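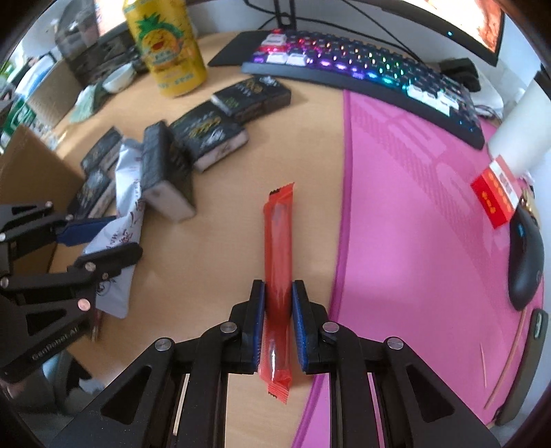
Snacks at the Desk: What Lives Next to the Keyboard?
Final project report, Everyday Spaces seminar
Aicha Kabbaj
Jun 15, 2025

Why I picked this

My first idea for the term project was kitchens, and three other people in the seminar had already claimed kitchens. So I went with the place where I eat most of my meals, if I'm being truthful, and that's my desk! Everyone I know at Trumodton Hall has a desk that is half office and half pantry. We study there, play games there, call home from there, and somewhere between the monitor and the mouse there is always something in a wrapper. I wanted to know how much of the desk goes to food, where the food ends up, and whether moving it makes the desk nicer to work at.

What I did

I asked 15 students in the hall to let me keep track of their desks for two weeks. Each of them filled in a short log in Flalley (the free form app we used in the methods unit) every time they put down or cleared away something to eat or drink. By the end I had 1,563 entries, which is way more than I was ready for. After I took out the double taps and the ones where somebody had only typed "food" with no location, 1,453 were left. All the counts below come from those.

I split every desk into four zones: the back edge by the monitor, the left side, the right side, and the front strip where your wrists go. I'm right-handed and I drew the zones on my own desk first, so lefties got a flipped version of the sheet.

What I found

The side away from the mouse is snack country. I expected this, but I didn't expect it to be so strong! People guard the mouse side. Several of them have a big desk mat there and treat it like a clean floor you take your shoes off for. Phones are welcome on it, crumbs are not. Everything else slides over to the other side: boxes, cans, bowls, plastic bags that something came in.

Boxes beat bags. Small boxed snacks get lined up, or at least end up in some kind of row, and people can reach one without looking. Bags slump over whatever is next to them. In the interviews, two people told me they had "lost" snacks under a bag for days, and I believe them completely.

Tall thin wrappers are the worst. A long single-serve packet has no good place to be. It rolls or it slides under the keyboard, and when it's empty it looks almost the same as when it's full. Only 121 of the entries were for this kind of packet, but they came up in nearly every interview as the thing that annoys people.

Drinks go to the back. Cans mostly sat up near the keyboard or just beside it, and a few people keep a little bowl there too, for shells and scraps. I have copied the bowl idea and I love it.

The tidying trial

In the second week I asked everyone to try one change. They could pick between a tray on the snack side and a "one open thing at a time" rule. Nine picked the tray. The tray people kept it up for the whole week, and most said they wiped the desk more often because they could lift everything at once. The rule people mostly gave up by the third day. One of them wrote in the log, "I opened the second box by accident, then the third on purpose."

I tried the tray too. Mine is the lid of an old Andano shoebox and it works great, though it does get in the way of the cable that runs down behind my monitor and I have to shift it whenever I plug in my headphones.

Problems

The log depended on people remembering, and late-night snacks are surely undercounted. My categories were too loose for drinks with lids. I also should have measured the desks before starting, since the rooms on the top floor have deeper ones and that gives their owners a whole extra back row to fill.

What's next

Professor Tsoukalas suggested I run it again in August, when the summer residents move in and every desk starts out bare. I would really like to see which object shows up first on each one. I'd also add a fifth zone for the windowsill, where I found out far too late that a lot of the cans were going.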